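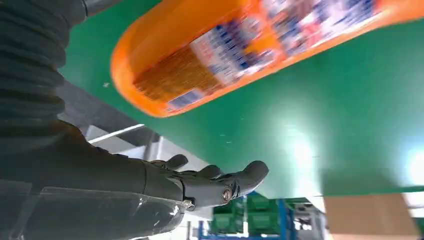

首页 > 洗衣房 > 洗衣液 > Pumano 橙瓶洗衣液

Pumano 橙瓶洗衣液 大瓶装
货号：961
净含量：2升
香型：Politis 淡香
销售单位：单瓶，或整箱（每箱3瓶）
供货：Grultel
页面更新：2020年2月5日

加入购物篮 加入常购清单 到货通知

关于这款洗衣液

老顾客进门一般不叫它的全名，都说“给我拿瓶橙的”，我们就知道要的是它。橙瓶在 Vanetti 的货架上待了很久，中间货架换过位置，隔壁的品牌来来去去，它一直都在洗衣房用品那一排的下层。放下层也是有原因的，这一瓶装满了挺沉，从高处往下拿，手腕要吃力，个子小一点的顾客还得踮脚，所以我们早早就把它请到了好拿的地方。

瓶子是那种很鲜亮的橙色塑料，个头大，标签绕着瓶身贴，白底的地方印着蓝色的字和图案，还有一块棕金色的。放在洗衣机旁边、水槽底下、阳台的架子上，一眼就能找到。家里柜子里瓶瓶罐罐多的朋友一定懂这个好处：洗衣液、柔顺剂、地板清洁剂如果都是白瓶子，着急的时候真的会拿错（我自己就往拖把桶里倒过洗衣液，那天的地板香得很，也滑得很，过了好几遍清水才敢让人走）。

说回里面的东西。它是一款浓度比较高的日常洗衣液，机洗手洗都可以，泡沫不多，漂得快。我们卖它，也自己用它，店里的围裙、抹布、擦手巾，还有试穿区垫脚的小毯子，都是靠它洗出来的。它对付日常的汗味、饭菜味、衣领袖口那点灰黑色，做得踏实；遇上陈年的油渍和红酒，您得先给它帮帮忙，后面我会细说。

香味

Politis 这个淡香，我形容了好多年也没形容好。刚倒出来的时候有一点像剥开的橘子皮，接着是很干净的皂香，等衣服晾干收进柜子，剩下的就很浅了，凑近了才闻得到。喜欢满屋子飘香的顾客，可能会觉得它不够劲儿，这样的话我会建议您看看同一排的花香型；反过来，如果您平时喷香水，不想让衣服的味道跟香水打架，那它就很合适。

也有顾客问有没有完全无香的。同品牌的无香款我们可以代订，瓶子颜色不同，货号也不同，请下单前在备注里写清楚，或者打电话到店里说一声。家里有人对香味敏感的，请直接选无香款，别拿淡香的来试。

适合洗什么

棉、麻、涤纶、混纺的日常衣物，床单被套，毛巾浴巾，运动服，校服，工作服，窗帘里可以下水的那一类，都可以放心用。

深色牛仔裤请翻过来，用冷水，前几次单独洗。橙瓶里没有漂白成分，可新牛仔裤自己会掉色，这个谁也拦不住。

婴儿的贴身小衣服，我们一般推荐专用的洗衣液。有些妈妈说自己家一直用橙瓶，多漂一遍就好，孩子也没什么不舒服，不过每个孩子的皮肤不一样，我们在页面上就不替大家做主了。

羊毛、真丝、羊绒，还有水洗标上写着只可干洗的，请不要用它。羊毛和真丝有专门的中性洗涤液，在同一个分类往下翻就能看到。羽绒服可以不可以？这个问题问的人特别多。普通的洗涤标上写着可水洗的羽绒服，少量用是可以的，关键是一定漂干净，甩干之后边晾边拍，把结成团的绒拍开。要是您的那件很贵，或者您一想到要洗它就心里发慌，那还是送去洗衣店吧，安心也是值钱的。

怎么用

机洗

先看衣服有多少，再看有多脏。小半桶不怎么脏的衣服，半盖就够；满满一桶，一盖；一桶刚从球场或者菜园里回来的，可以再加一点，到一盖半为止。很多人习惯“多倒一点放心”，这个习惯我特别理解，我母亲就是这样，可是高浓度的洗衣液倒多了，漂不干净，毛巾会越洗越硬，黑衣服晾干以后还会有一道一道的白印子。少倒一点，衣服反倒舒服。

倒进洗衣机的洗涤剂格，别跟柔顺剂那一格弄混。有些机器的格子上画的是小花，那是柔顺剂。如果您的机器没有格子，就先放水，把洗衣液在水里搅开，再放衣服，不要直接浇在干衣服上。

滚筒和波轮都能用。滚筒用水少，量要再收一收。

手洗

半盆水，倒一点点，手搅一搅，起了薄薄一层泡就可以了。衣服泡上一会儿再搓，领口和袖口重点照顾。泡过夜就不必了，颜色深的衣服尤其不要。洗完漂到水清为止。

皮肤容易干的朋友，手洗的时候戴副手套。橙瓶不算刺激，可是泡久了，什么洗衣液都会把手上的油带走，冬天更是这样，洗完记得抹点护手霜。

领口、袖口和油点

这一段是我最想唠叨的。拿橙瓶的原液，在脏的地方滴几滴，用旧牙刷软软地刷开，放着，去泡一杯茶，喝完了再把衣服丢进洗衣机。就这么简单，效果比在洗衣机里多倒一盖好得多。

油点要趁早。炒菜溅上去的，当晚处理和过了一个星期再处理，差别大到您会心疼。如果是已经洗过又烘过的旧油渍，它就像跟布料结了婚一样，橙瓶能让它淡下去，能不能全走，我不敢保证。

红酒、咖啡、果汁，先用冷水从背面冲，再上原液。血渍一定用冷水，热水一烫就固定住了。草汁是最磨人的一种，得多来一回。圆珠笔、油漆、染发剂，橙瓶帮不上忙，请看我们的去渍专区。

无论哪一种，先在衣服内侧不显眼的地方试一下会不会掉色。特别是进口的印花布和手工染的料子。

水温

冷水能用，温水更好。平时的衣服三十度左右就很舒服，床单和毛巾可以高一些，按水洗标来。冬天自来水冰得刺骨的时候，洗衣液在里面化得慢，可以先用一小杯温水把它调开，再倒进机器，格子里也就不会残留一层黏黏的东西。

倒的时候

大瓶子有大瓶子的脾气。刚开封的时候瓶身重，请一只手托住瓶底，另一只手慢慢倾斜，倒的时候盖子放在稳当的地方。不要举在半空中对着盖子倒，一晃就洒了，洗衣液洒在瓷砖上是真滑。洒了也别急着用水冲，先拿厨房纸或旧毛巾把它吸起来，再用湿抹布擦，不然越冲泡沫越多，能冲到您怀疑人生。

用到后半瓶，拿起来就轻巧多了。快见底的时候，把瓶子倒着靠在墙角站一晚（盖紧，下面垫块抹布），第二天还能倒出一次的量。再往后，就往瓶里加一点温水晃一晃，全倒进洗衣机，一点都不浪费。

手劲不太够的顾客，比如上了年纪的，或者手腕受过伤的，可以先分装到小一点的瓶子里。分装瓶请贴上标签，写明是洗衣液，绝对不要用饮料瓶。橙色的大瓶对小孩子来说，远远看着像果汁，这一点请每一个家里有孩子的人多留心。

存放

盖紧，直立，放在阴凉的地方，不要晒太阳。阳台上放洗衣机的人家，夏天最好给它找个柜子，或者拿块布挡一挡，瓶子晒久了颜色会旧，里面的香味也会变闷。

冬天放在没有暖气的储物间，可能会变稠，甚至有点浑。拿到室内放上半天，轻轻晃匀，就回来了，不影响使用。如果冻得硬邦邦的，请让它自己慢慢化，别用热水浇瓶子。

开封以后建议一年里用完。多数人家用不了那么久，我自己家这一瓶，从开封到见底，一个季节刚好多一点。

请放在孩子和宠物够不到的地方。不小心进了眼睛，马上用大量清水冲洗，还不舒服就去看医生，把瓶子也带上，好让医生看标签。误吞了不要催吐，漱口，尽快就医。

瓶子用完以后

空瓶冲洗干净，盖子拧下来，可以按当地的塑料回收办法处理。要是您像我一样什么都舍不得扔，空瓶也有不少用处：装上水，就是阳台上很好的浇花瓶；剪去上半截，可以放衣夹、刷子、园艺小铲子。剪的时候用厚一点的剪刀，边缘会有点割手，拿砂纸磨一磨。橙色在花盆堆里也挺好看的！

只是请不要拿来装吃的喝的，洗得再干净也不要。

把空瓶带回店里也可以，门口左手边有回收筐，冲过的、没冲过的我们都收，不过冲过的我们会更感谢您一些。

选单瓶还是整箱

第一次用的话，先买单瓶。香味这种事，别人说得再好，得您自己的鼻子点头才算。

整箱三瓶，比单买划算，而且配送时纸箱里有隔板，瓶子在路上不容易互相磕碰。缺点也实在，一箱搬起来很重，住在没有电梯的楼上，请量力而行。我们送货的同事可以送到门口，如果您需要放到屋里的某个位置，下单时写在备注里，他们一般都很乐意。

跟邻居或者同事合买一箱的也不少，整箱买回去各拿一瓶。发票可以分开，到柜台说一声就行，网上的订单暂时只能开一张。

配送与退换

店内有现货的，当天打包。仓库调货的，要等 Grultel 那边发过来，我们收到之后会给您发短信。每年六月店里盘点，那几天发货会慢一些，请早一点下单，免得家里断了货，脏衣服堆得像小山。

单瓶寄送时，我们会在瓶口缠一圈胶带，外面再套一层袋子。收到后请先看看袋子里有没有漏液。如果漏了，拍张照片发给我们，补发或者退款都可以，漏的那一瓶不用寄回来。

未开封的，7天内可以退换。开封以后因为香味不喜欢想退的，按规矩是退不了的，不过您可以来店里跟我们聊聊，柜台下面常备着试用的小袋装，下次先拿一袋回去洗一桶试试，喜欢了再买大瓶。

瓶身上的标签有时候会有一点擦痕或者小皱褶，是运输和上架时蹭出来的，不影响里面的东西。介意的顾客请到店里自己挑，我们不嫌您挑得久。

大家常问的

倒进去以后泡沫很少，是不是没起作用？

泡沫多少跟洗得干不干净关系不大。橙瓶本来就是低泡的，好处是漂得快，省水，机器也不容易报警。习惯了泡沫多的洗衣粉，头几次难免心里不踏实，您闻一闻晾干以后的衣服就知道了。

能跟柔顺剂一起用吗？

可以，但要分开放，柔顺剂在最后一次漂洗时加。毛巾和运动服最好不要加柔顺剂，毛巾会变得不吸水，运动服会闷汗。

能跟漂白剂一起用吗？

请不要自己混。白衣服需要增白的，先按漂白产品上的说明单独处理，漂干净，再正常洗。任何清洁用品都不要随手混在一起，这句话我在店里说得嘴都要起茧子了，还是要再说一遍。

洗完的黑衣服有白印，怎么办？

多半是倒多了，或者一桶塞得太满，水转不开。再漂一遍就好，下次减量，桶里留出一只手能伸进去的空间。

颜色好像比上一瓶深一点？

不同批次的液体颜色会有细微差别，香味和用法一样。如果有分层、结块，或者味道发酸，请停用，联系我们换货。

能用来洗鞋、洗背包吗？

帆布鞋和帆布背包可以，手洗，用软刷子，鞋子塞上纸放在阴处晾。皮的、麂皮的不行。背包里请先把口袋翻一遍，我就洗过一整包纸巾，那些碎屑在阳台上飞了好些天。

能拖地或者洗碗吗？

拖地不建议，太滑。洗碗绝对不要，餐具请用餐具专用的。

洗衣机里有股霉味，用它能洗掉吗？

衣服上的闷味可以，多泡一会儿再洗。机器本身的霉味得用洗衣机清洁剂，洗完衣服后把门和格子都敞开晾着，密封圈那一圈褶子擦干，味道就慢慢没有了。

家里用的是井水，水很硬，用量要改吗？

硬水里什么洗衣液都会打点折扣，可以在原来的量上多加一点点，别加到两盖以上。如果毛巾发硬发灰，偶尔在漂洗时放一点白醋，量不用多，闻得到就够了，晾干以后醋味不会留下。

顾客留言选登

“婆婆推荐的，用到现在没换过。衬衫领子先刷一刷再洗，真的能省掉很多力气。就是瓶子满的时候太重了，我都让儿子帮忙倒。”

“香味很淡，我先生是那种一闻到香精就打喷嚏的人，这个他没意见。希望能出补充装，大瓶子扔了可惜。”

“洗工作服还可以，机油洗不掉，不过页面上也没说能洗掉。送货很快，箱子有一个角压扁了，瓶子没事。”

“第一次倒多了，漂了好几遍。怪我没看说明。第二桶就好了，毛巾挺软。”

“颜色显眼，放在合租房的公用洗衣间里，再也没有人拿错我的。”

关于补充装，我们也跟 Grultel 那边提过，目前还没有消息，有了会在这个页面上写出来。

店里的话

每次写商品页，同事都笑我写得太长，说别人家的洗衣液三行字就介绍完了。可是来店里的顾客站在货架前面问的，常常就是这些零零碎碎的事，倒多少，放哪儿，领子怎么刷，空瓶子能不能拿来浇花。我在柜台后面答了一遍又一遍，想着不如都写下来，您在家里洗衣服洗到一半，手还湿着，也能翻出来看看。

如果有什么我没写到的，欢迎写信或者来店里问。用橙瓶用出了自己的窍门，也请告诉我，尤其是对付草汁的，我家院子刚种了新草皮，孩子们的裤子膝盖那里已经绿了。

Rochelle Pruitt
Vanetti 洗衣房用品柜台

同一分类

Pumano 无香洗衣液（代订）
Pumano 花香洗衣液
羊毛真丝中性洗涤液
衣领软毛刷
洗衣机清洁剂
分装瓶，附空白标签
衣夹与晾衣用品

返回洗衣房 联系我们 配送说明 退换说明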